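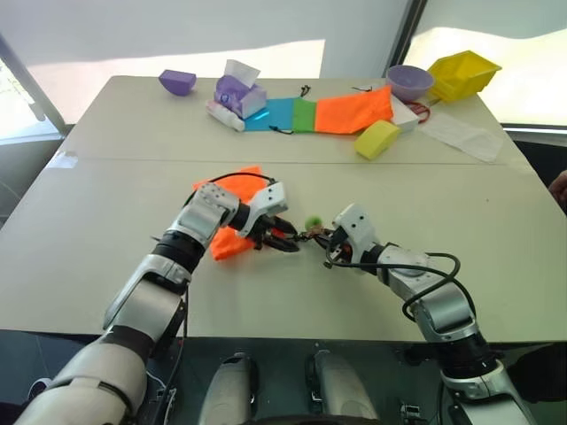

How many cloth runs do I need before I can train anything?
I'd aim for 164 good ones per task, and that's after you've thrown out the duds.

4. Recording the two-arm cloth task

I'm assuming you've got Matby running and both arms homed (section 3 if not!).

4.1 Put the orange cloth on the near table, within reach of both grippers. Leave the other bits on the far table where they are. I like a messy background, and my tidy-table policy from November fell over the moment it met a tissue box.

4.2 Open Privport, pick the task name and press Record. Wait for the tone.

4.3 Bring both grippers in slowly and close them on the cloth. 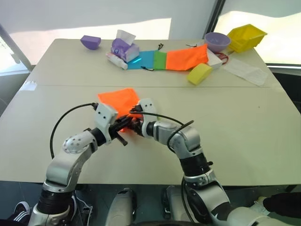

Fig. 4: Both grippers at the orange cloth, mid-task.

Caution: keep your hands off the table while the arms are live. Stop the run first if you need to move something.

4.4 Open the grippers, back both arms away and press Save. If you fumbled it, mark the run as a dud and go again (I still do this a lot).

Note: check that the arm cables have some slack before a long session. A tight one tugs at the wrist and you'll see it as a wobble in the traces.

4.5 Copy the saved runs to the Hallia folder. My full set has 2162 runs across all tasks, 546 of them with cloth, and the loader copes fine with that.

Last changed 3rd April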